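Foundations of Food Preparation
Unit 4 Handout: Measuring and Mixing
Purkero Institute, Department of Culinary Studies
Prepared by Fasil Hadgu

4.1 Purpose of the Unit

This unit covers the measurement of dry and liquid ingredients and their combination by hand in a single bowl. Students are expected to have read Chapter 3 of the course reader and to have completed the safety and hygiene quiz before the first laboratory meeting. Those who have not passed the quiz may attend the lecture portion but will not be assigned a station.

The recipes used in Units 4 through 6 are written in grams and milliliters. Household measures are given in parentheses for reference only. Written work submitted in cups and spoons will be returned for conversion.

4.2 Setting Up the Station

A station is set with the fewest items that the task requires. For the first exercise these are a mixing bowl and a measuring cup. The bowl stands in the middle of the work surface, and the cup is placed to one side, close enough to be reached without leaning. Ingredients remain on the supply cart until the instructor calls for them.
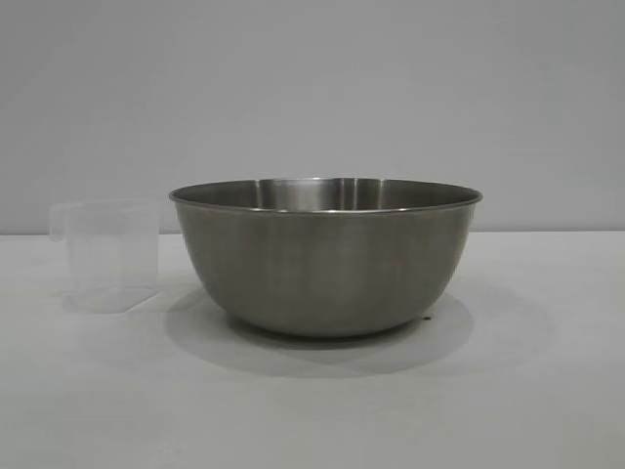 Left-handed students may reverse the arrangement. Bags, telephones and notebooks are kept on the shelves by the entrance, and recipe cards are clipped to the rail at each station.

Stainless steel is preferred for mixing in this course. It does not hold odors, it does not react with vinegar or citrus juice, and it can be chilled quickly when a recipe calls for a cold bowl. Glass bowls are used in Unit 6 for microwave work. A bowl should be large enough that the finished mixture fills it no more than halfway; a shallow or crowded bowl leads to spills and to uneven mixing.

4.3 Reading a Liquid Measure

Set the cup on a level surface and pour slowly. Bend down until the eye is even with the marking, and read the lowest point of the curved surface of the liquid. A cup held in the air will rarely be level, and readings taken from above tend to be too high. Thick liquids such as honey cling to the walls of the cup and should be scraped out with a flexible spatula.

Dry ingredients in this unit are weighed. In last term's comparison exercise, students filled a one-cup measure with flour by scooping and then by spooning and leveling. The two methods differed by almost 69 grams in the most extreme pair of results. Students should keep this figure in mind when working from older recipes that give flour by volume.

4.4 Exercise A: Basic Batter

1. Weigh 127 grams of flour directly into the bowl. Set the scale to zero with the bowl in place before adding the flour.
2. Measure the milk as given on the Degefa recipe card and record the reading before pouring.
3. Make a well in the flour and add one third of the milk. Stir from the center outward until no dry patches remain.
4. Add the remaining milk in two parts. Scrape down the sides of the bowl after each addition.
5. Let the batter rest for ten minutes and note any change in thickness.

Partners should compare their readings before the batter is discarded or cooked – differences between two careful readers are useful material for the written report.

4.5 Clearing and Wiping Down

The exercise is not complete until the station has been cleared. Equipment goes to the dish area first. The surface is then washed with warm soapy water, rinsed, and dried with a clean towel, working from the far edge toward the body. Flour left along the edges turns to paste when wet, so it should be brushed up dry before any water is used.
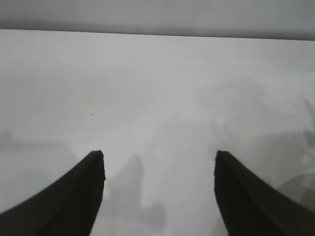
Sanitizer is applied last and left to air dry. The instructor will initial the station sheet, and students may not leave before this has been done. Stations found with residue on the surface lose two points from the laboratory grade for the day.

4.6 Written Report

The report is limited to 743 words, excluding tables. It must include both partners' liquid readings, the weight of flour used, and a short account of how the batter changed while resting. Reports are due at 4:00 p.m. on Thursday in the box outside the Koro Teaching Kitchen.

Reading for Unit 5: Chapter 4, sections on leavening and on folding.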